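How do I get a musty smell out of a thrifted jacket?

Asked in Clothing Care

I found a jacket at the Rankin flea market last weekend and I love it, but it smells like somebody's basement. The tag inside is so faded I can't make out the washing instructions. I paid 18 dollars, so I don't want to spend more than that at the cleaners, and I don't want to wreck it either. I've had it out on the porch for 2 days and it's a little better, but my closet still stinks if I put it back in there. Any ideas?

3 answers

Best answer
I buy a lot of secondhand coats and the smell is usually in the lining and the pockets, so start there. Turn the pockets out and brush the lint from the corners (I once found a cough drop in there, yuck). Then mix plain white vinegar and water, half and half, in a spray bottle. Try a hidden spot first and let it dry before you do anything else! If the color holds, mist the lining lightly and hang it somewhere breezy – shade is better than sun, which fades things. Mine usually take 4 days. Skip this if it's leather or suede and ask a cleaner.

Answer 2
febreze

Answer 3
Agree with the vinegar, it doesn't smell like salad once it's dry, I promise. I'd add baking soda in an open bowl at the bottom of the closet. Also, please get it off the wire hanger if it's on one. You want something with wide, rounded shoulders so air can get inside and the sleeves hang straight, and leave the collar open while it airs. Keep it a good hand's width from everything else on the rod.
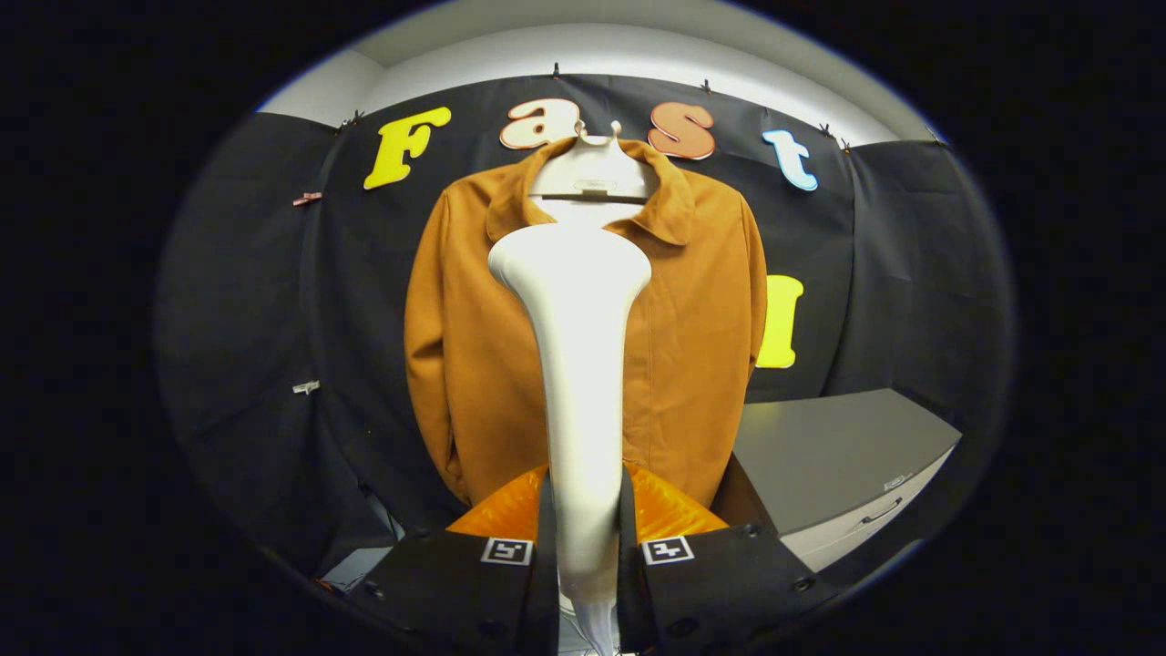
Related questions

Can I wash a wool blanket at home?
Why do my towels smell after one use?
Getting candle wax out of corduroy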